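Week 6 – Lining up the clocks before you line up the poses

Hello again, everyone. Most of the questions Hamdia Woldemariam and I had after the last session were about timing, so let's begin there and be patient with it. Each gripper records on its own clock, and the two will drift apart over a long recording, however nicely they agreed at the start.

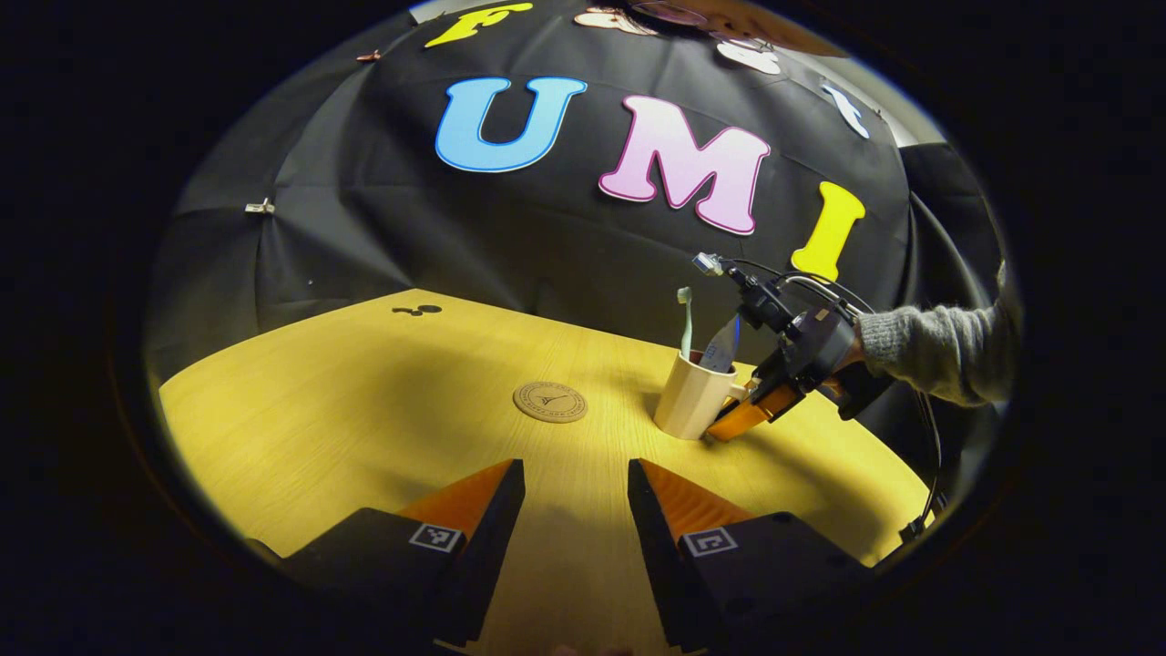

So, before you touch the pose estimates, resample both streams to 30 Hz and find the offset between them. Finger width comes from the square markers, and if one drops out for a few samples you may interpolate – but please, no further than 20 samples, or you're teaching the policy something you made up!

For the exercise, take the first 800 samples of the Warkley set and plot both widths on one axis. Bring your plot along, even a messy one.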